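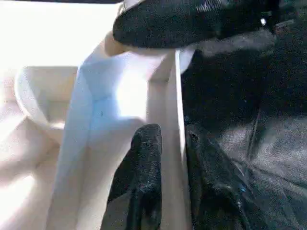
Gastisitz Household Water Readings

Interval readings from cold-water meters in 51 dwellings in the Strobel district, with a short household questionnaire for each dwelling. Release 2.

Maintainers: Fionnuala Rafferty, Bastian Kuhlmann
Field work: Rattana Yensuk, Sylvain Joly
Questionnaire and coding: Leonie Reinholz

Overview

The data set holds the cumulative volume shown by each meter, logged every 30 minutes over 11 months. It was put together to study low night flow, slow leaks and the daily shape of demand in small residential buildings. It does not separate use by fixture. A user who wants to tell a shower from a washing machine cycle will find the interval too coarse for that, and the questionnaire only says which appliances a household owns.

Release 2 replaces the first release completely. Dwelling codes were reassigned, so results keyed to the old codes cannot be joined to the new files.

Contents

readings.csv – one row per meter and interval
dwellings.csv – one row per dwelling, questionnaire answers included
events.csv – logger swaps, meter replacements, shutoffs reported by residents
codebook.txt – allowed values for every coded field
CHANGES.txt – differences from the first release

All files are UTF-8, comma separated, with a header row. Decimal mark is a period. Empty fields mean missing; no sentinel values are used.

Fields in readings.csv

dwelling_id: four-character code, stable within this release.
ts_utc: start of the interval, ISO format, always UTC.
volume_l: cumulative volume in liters as reported by the logger, after correction for register rollover.
delta_l: difference from the previous valid reading. Left empty after a gap, never interpolated.
flag: quality flag, see below.

Local time is not stored. Users who need the local daily profile should convert from UTC with a time zone database, and should check the two clock changes separately. Part of the odd morning peak seen in the first release came from a conversion done at our end.

Fields in dwellings.csv

occupants_band: number of residents, banded.
building_type: detached, row, or apartment.
washer, dishwasher, garden_tap: yes, no, or unknown.
pipe_material: main supply material as reported by the resident. Treat with caution. Many residents named the material of the visible waste pipe under the sink instead of the supply line, and Leonie's recoding caught only the cases where a plumber's invoice was available.
softener: yes, no, or unknown. A softener regenerates at night in most homes and will show up as a night draw that looks like a leak.

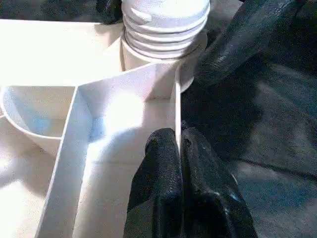 Quality flags

0: accepted without change.
1: corrected for rollover or for a meter replacement listed in events.csv.
2: reading accepted, timestamp shifted. The logger clock had drifted and was aligned at the next visit.
3: suspect. Negative difference with no matching event, or a flow higher than the rated maximum of the meter.

Flag 3 rows are kept in the file. Drop them for any volume total. For leak work they may be worth a look, as a damaged reed switch often produces a run of them before the logger stops reporting.

Collection

Loggers were clipped to the existing meters and read pulses from the register. No meter was opened and no plumbing was altered. Each dwelling was visited at installation, once during the logging period, and at removal. Visits were made by appointment, mostly on a Tuesday, so the on-site draws used to test the loggers cluster on that day. They are listed in events.csv with type "test" and can be masked.

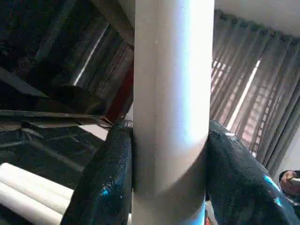
Test draws were made at the kitchen tap with a graduated bucket. Where the logged volume and the bucket disagreed by more than one pulse, the logger was replaced and the test repeated. The bucket volumes are not included in this release.

Installation began in April. Dwellings joined at different dates, and a few left early when residents moved out. The first_ts and last_ts columns in dwellings.csv give the usable span for each one. Totals should not be compared across dwellings without limiting them to a shared span.

Processing

Raw logger files were parsed with Cundidness, an in-house script that checks checksums, merges overlapping downloads and writes the cumulative series. Rollover correction is applied next, then clock alignment, then flagging. The order matters: a rollover inside a drifted segment is missed if alignment runs first. The script is not part of this package but can be requested from Bastian.

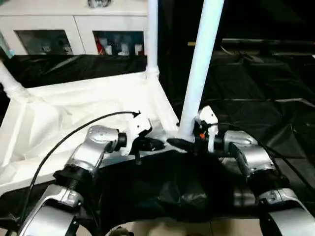
Duplicate timestamps left after the merge are resolved in favor of the later download. This affects short stretches around each visit and nowhere else.

Known issues

Apartment buildings with a shared hot-water boiler record cold supply only. Their totals are too low to compare with dwellings that heat their own water.

The garden_tap field was added late and is unknown for the earliest participants.

Short draws smaller than one pulse accumulate and appear in a later interval. At night this can look like an isolated single-pulse draw.

Privacy

Addresses and meter serial numbers were removed. Interval water data can still reveal when a home is vacant. Do not attempt to link dwellings to addresses, and do not publish single-dwelling plots with calendar dates on the axis.

License and contact

Free for research and teaching with attribution to the Gastisitz maintainers. Commercial users should write to Flalov, which holds the rights to the logger firmware and the raw pulse files. Report errors to Fionnuala Rafferty with the dwelling code and the UTC timestamp of the affected row.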